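Jerkanbridge Community Hall — hall and kitchen walk-through, January
Checked by Sosina Gebreyes, comments typed up after. Copy to Grigoris.

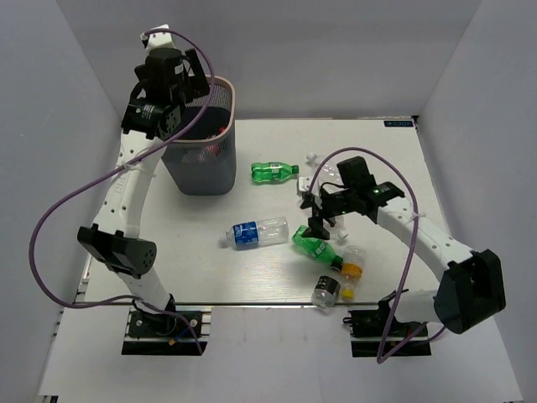
Do we still need to test the RCDs if the switchboard was replaced last winter?
Every safety switch gets the push-button test regardless of how new the board is. Press, check it trips, reset, write it in the book. The proper timed test is for the sparky.

Key: OK / FIX / WATCH / N/A

OUTSIDE AND ENTRY

Front path, trip hazards — WATCH. Slab near the tap has lifted again, tree root. Painted the edge yellow for now. Needs grinding.
Ramp handrail — OK. Solid both ends.
Ramp surface — FIX. Grip tape peeling at the bottom. Pulled the loose bit off, so there's a bare strip.
Entry light and sensor — OK, but stays on way too long.
Gutters over door — FIX. Full of gum leaves. Bushfire season, this should of been done in spring.
Car park bollard, bent one — same as last time. Still bent. Still OK structurally I think, get Grigoris to lean on it.

EXITS

Main double doors open outwards, no key needed from inside — OK
Side exit — FIX. Stack of trestle tables across it AGAIN. Moved them. Have put a sign up, the last sign was behind the tables.
Rear exit — WATCH. Opens but you need a shoulder. Timber has swollen or the hinge has dropped, couldn't tell which.
Exit signs lit — OK front and side. Rear one flickers.
Emergency lights, discharge test — not done today. Takes too long with a hirer due at 4 pm. Book it for a Sunday.
Evacuation diagram — FIX. Still shows the old store room wall. Assembly point is right.

FIRE GEAR

Extinguisher, foyer — OK, gauge in green, tag current
Extinguisher, kitchen — OK. Tag current. Hook is loose in the plasterboard, needs a proper anchor.
Extinguisher, stage — WATCH. In green but someone hangs coats on it.
Fire blanket — OK. Pull tabs clear, not over the stove. Good spot.
Smoke alarms — OK, all beeped. Kitchen one is yellow with age, check the date on the back next time the ladder's out.
Hose reel — dripping at the nozzle. FIX. Washer probably.

ELECTRICAL

Switchboard clear and unlocked — OK. Mop bucket relocated.
RCD push-button — OK, all tripped and reset
Test tags on leads — FIX. The orange extension lead is out of date. Taken out of service, it's in my boot.
Urn — WATCH. Tag OK but the cord gets warm near the plug after a full boil. Wouldn't leave it on unattended.
Power boards — OK, none piggybacked. First time ever!
Stage dimmer — N/A, disconnected

KITCHEN

Hot water at sink — FIX. Far too hot. Tempering valve wants looking at before the playgroup is back.
Gas isolation valve labelled — OK
Range hood filters — FIX. Disgusting. Soak or replace. Negash quoted $2,237 for a new hood and ducting, Stoltinano quoted $1,920 but without the ducting, so not really the same quote. Filters on there own would be a lot less, have asked both.
Floor — WATCH. Vinyl lifting near the fridge, taped down.
First aid kit — FIX. No burn gel, saline past its date, somebody has had all the bandaids. Restock list is with Grigoris.
Chemicals stored up high, labelled — OK except a spray bottle with no label, tipped out and binned.

MAIN HALL

Floorboards — OK
Stacked chairs — WATCH. Stacks are over 10 high in the corner. Limit is 10, it's on the wall.
Windows, locks and cords — OK. Blind cords cleated up out of reach.
Ceiling fans — FIX. Far one wobbles on high. Switch taped at low until it's balanced.
Stage steps — WATCH. White nosing strip worn off.
Piano castors — locked. OK.

TOILETS

Accessible toilet, grab rails — OK
Accessible toilet, door lock releases from outside — OK, used a coin
Basin in the gents — slow drain, not a safety thing but it's on the list now
Floor drain — OK

DO FIRST

Hot water valve. Rear door. First aid kit. Gutters, before the next hot windy day.

Grigoris Gavalas to ring Wulon re the rear door and the hinge, they did the last one. He's got a spare key. I'll do the emergency lights if I can get 2 people to come and walk the hall with me in the dark.

Comment added, G.G. — leaned on the bollard. It moved. Put it down as FIX.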